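I spent November reading a biography of a river engineer, all 340 pages of it, and I'm still not over it! The author grew up in Bielecka, downstream from the old Stusov dam, and she writes about silt the way other people write about their first love.

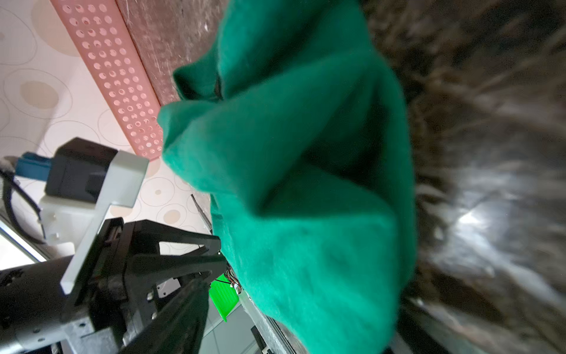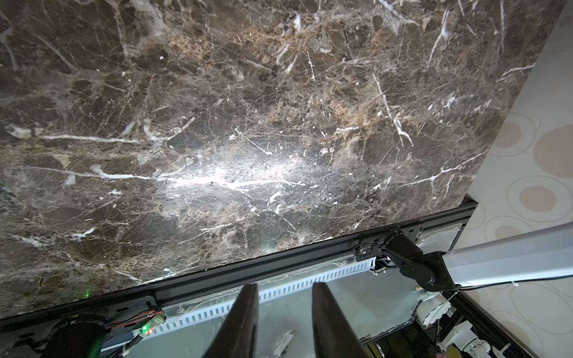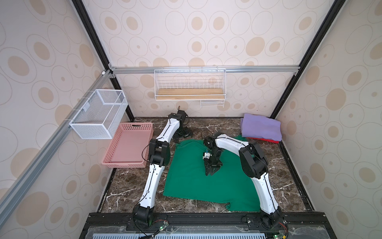 My favorite chapter is the one on the flood maps, which the engineer drew twice (the first set got lost in a move). She describes the channels as pale veins running every which way through dark brown ground, a lot like the white veining on that marble-patterned tabletop, and I could suddenly picture the whole delta. Bralix has the paperback for 28 dollars. Get it, and skip the foreword.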